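3.2 Surface texture and the retention of odour in household knits

Participants in the Saltden households were asked to set aside knitted items that they washed less often than other clothing. Most chose heavy garments and blankets kept for the colder months. Interviews were held in the home, usually at the kitchen table, and each began with the same question: how do you decide that a knit needs washing? Smell was the most common answer, followed by the look of the cuffs and the feel of the fabric against the neck.

Texture entered these accounts early. Participants in both Saltden and Hulme distinguished between smooth knits, which they described as easy to air, and nubby or looped ones, which they believed held cooking smells for longer (Figure 2). 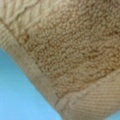
Figure 2. Nubby, looped surface in a tan textile. Source: authors' own photograph.

The belief was held firmly, although few participants could say where it came from. One Hulme participant recalled that her grandmother hung bouclé jackets in the laundry overnight and folded plain jumpers straight back into the drawer. Chiu, in her earlier work on the Firby diaries, recorded a similar practice and treated it as a matter of household custom. We follow her in part, but we note that airing also had a practical side in Saltden, where winter drying was slow and a heavy knit could occupy the only rack in the house from Wednesday until the weekend. 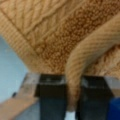
Mixed-stitch knits presented participants with a further difficulty. Where cables and moss stitch met in one piece, several reported that the sections dried at different rates and that the ribbed borders lost their shape first. Washing was therefore put off, sometimes for nearly 500 days by the participant's own reckoning. Spot cleaning with a damp cloth and a mild wool wash was the favoured alternative in both districts. The Griredance households, whose interviews are discussed in the next section, had access to a shared drying room and reported much shorter intervals between washes.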